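3.2 Household handling of leafy vegetables

The second part of the study dealt with what happens to salad leaves after they have been bought. Earlier work by the group (Lu and Kong) had followed losses between the grower and the shop, and had left the kitchen largely out of account. The present survey was sent to 3,000 households in the Bosside district, of which 2,000 returned a form complete enough to be used. A further 64 households agreed to keep a written diary of every leafy vegetable brought into the home, including those grown in gardens and on allotments.

Respondents were asked where they stored lettuce, whether they washed it before or after storage, and what led them to throw it away. The wording of the last question was changed after a trial run in May. In the first version, people were asked whether the lettuce had "gone off", and several wrote in the margin that it had only gone limp. Daly and Du therefore split the question in two, so that wilting and rotting could be recorded separately. The answers to the two parts differed enough to justify the extra space on the form.

Wilting was the more common reason given. Whole heads were kept longer than bagged leaves in almost every type of household, although people living alone were more likely to buy bags and to say that a whole head was too much for them. Diary keepers who wrapped lettuce in a damp cloth reported less wilting than those who left it in the shop's wrapping. This finding should be read with care, as the same people also tended to shop more often.

The diaries showed a further pattern that the survey could not. Outer leaves were frequently pulled off and thrown away on the day of purchase — before any storage had taken place — and few people thought of this as waste. When Van Dusen put the point to diary keepers in follow-up interviews, most said that they had been taught to do it as children. Similar habits were recorded for cabbage and, less often, for spinach. 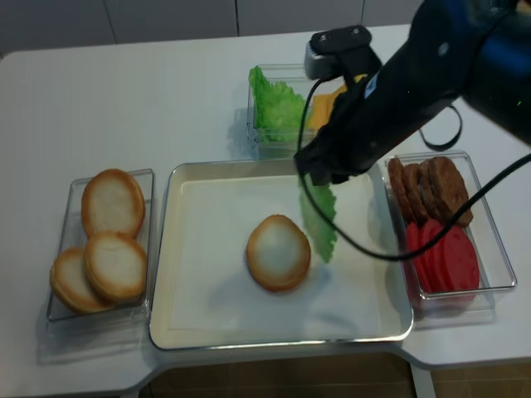
Figure 4. Lettuce leaf held above a white rectangular tray.

Leaves removed in this way were entered under a separate heading, "trimmed", and were left out of the totals for wilting and rotting. Torn leaves that were later eaten were not entered at all. Where a diary did not make clear which heading applied, two members of the team read the entry separately and then agreed on a code. Entries on which they could not agree were set aside and are listed in Appendix B.

Mixed bags caused the most difficulty, as diary keepers seldom recorded which kinds of leaf had been thrown away and which had been eaten. These entries are treated together in Section 3.3, alongside fresh herbs.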